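Cloth Handling Rules: Frequently Asked Questions
Purnby Soft Goods Automation Group
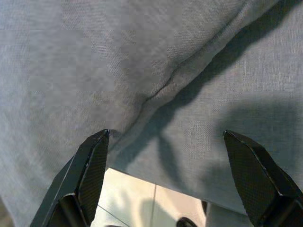
Photo: Purnby / wrist camera

We love getting questions about the cloth rules, and lately we've had a lot of them! These answers go with version 2 of the handling sheet, last updated 3/25/21.

Who do the rules apply to?
Anyone running a gripper on fabric at the Purnby or Wendt sites. If you only work with boxes and trays, you can stick with the general sheet (but do read this one sometime, cloth is fun).

Where should the fingers close?
On a fold, if there is one. A raised ridge gives both fingertips something to pinch, and you don't have to press down into whatever is underneath. On flat cloth, go for a free edge or a hem.

How fast can we approach?
Full program speed until you're 83 mm from the cloth, then switch to the slow setting and stay there until the fingers have closed.

My arm throws a big shadow on the fabric. Is that a problem?
It can be. Dark bands from the arm look an awful lot like creases, especially on plain blues and grays. Move the lamp or come in from another side, and check the live view before you close. The Komura team wrote up a great set of lamp positions, and it's pinned in the shared folder.

Can I reach toward the gripper to straighten the cloth?
Please don't, even when it's only a tiny wrinkle. Press stop, wait for the arm light to go out, fix the cloth, step back behind the line, and then restart.

How many tries before I stop?
3 on the same spot. After that, open the fingers, back off and pick a new spot. Repeated pinching marks a loose weave, and we'd like to use our samples again!

How often do we check the finger pads?
Every 14 shifts, plus any time a thread snags. Run a scrap of thin cloth over the inner faces and feel for drag.

Does Sinora follow the same rules?
Nearly. They allow two-arm lifts, so their sheet has an extra page on handoffs. We hope to add ours in June.

Can I suggest a change?
Yes, yes, yes. Use the form at the bottom of the handling sheet and tell us which fabric you were working with.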